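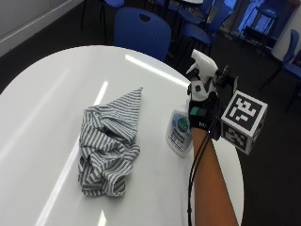
Figure 7.1 A striped cloth and a spray bottle on a round white table.

Chapter 7
When Two Mods Want the Same Village

I learned about load order the hard way. I'd been building a town overhaul for Bundolent, a little fishing village with a pier and a bad inn, and I was pretty proud of it. Then Ximena Carrillo sent me her lighting mod for the same village, I switched both on, and every lantern she'd placed was hanging inside one of my walls. The innkeeper had walked off the pier. (He could swim, at least!)

Neither of us had made a mistake. My file moved the houses, hers assumed the houses were where the game put them, and the game did what it always does – it read both files and let the last one win. That's really the whole of this chapter, and if you already get why the last one wins, you can skim as far as Section 7.3.

We fixed Bundolent with a patch, a third small file that loads after the other two and settles the arguments between them. Ours touched 158 records out of the 435 we both edited, and it took me most of July because I did it by hand and kept forgetting which lanterns I'd already moved. You'll do yours faster. Lenni Rantala showed me how to sort conflicts by cell before opening a single one, and I'm going to make you do that from the first exercise on.

You'll need the two practice mods from the Chapter 6 folder, Keteck Docks and Urnthorpe Market, plus a clean save made outside both towns. Please don't use the save you care about – make a new character, call them whatever you like, and park them on the road.

7.1 What a conflict looks like

Start with only Keteck Docks switched on and load your clean save. Walk down to the water and find the rope shed, then write down which way its door faces.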